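Category: Tables & Worktops / Gallery

White tables look good in brochures. I have yet to be convinced they look good in February, with a north window and a strip light overhead, when every scuff shows and anything you put down seems to float. So I'm wary of galleries like this one, my own included. Daniyal Rizvi has been telling me for months that a plain white top is the best thing you can stand small round things on - cups, tubs, lids - and I said I would believe it when I saw it.

His argument is that colour does the work. A strong lid against white needs no label, he says, and you can find it without thinking. Mine is that you can find a lid on an oak table too, and the oak table forgives you for spilling your tea. Nighat Durrani agrees with me on the tea and with him on the lids, so she was no help.

I have kept the captions short. There is only so much to say about a cap.

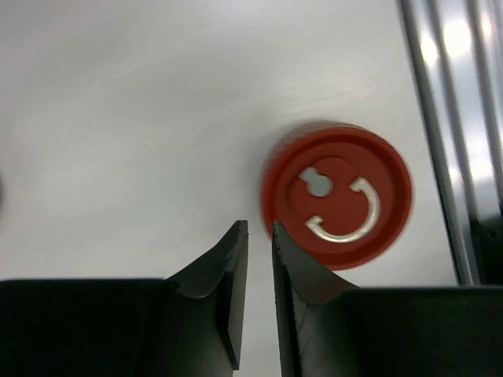

Red cap, round, with a raised rim and a pale curved mark on top. I see a winking face in it. Daniyal says he doesn't.

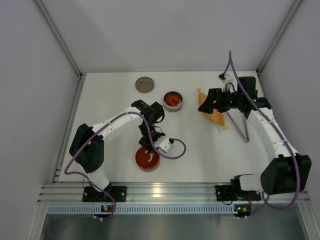
Round containers on the white top, one with a red lid, plus something orange and a bent bit of metal. The grey walls don't do the table many favours. 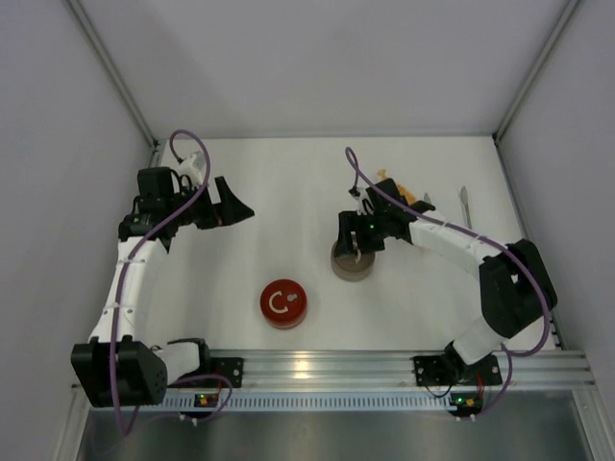 The brown cup, right of centre. I like the brown better than I expected to.

Drumitz, 8th October

Am I won over? Partly. The red is very red on that surface, I'll give him that, and the brown cup holds its own. But a faint sheen shows on the white near the cap in the first picture, and a sheen is what puts me off these tops. Matt finishes mark and shiny ones glare, and the shop always tells you theirs does neither.

Then there's the price. Nighat got a quote from Bresum for a white top of 345, before delivery, and Winari wanted more for one she thought was thinner. Gilani never wrote back. For that money I would want to live with a sample for 6 or 7 weeks first, with proper use and a few cups of coffee on it. Daniyal thinks this is excessive. He also thinks coasters are fussy, so I'm taking his advice with care.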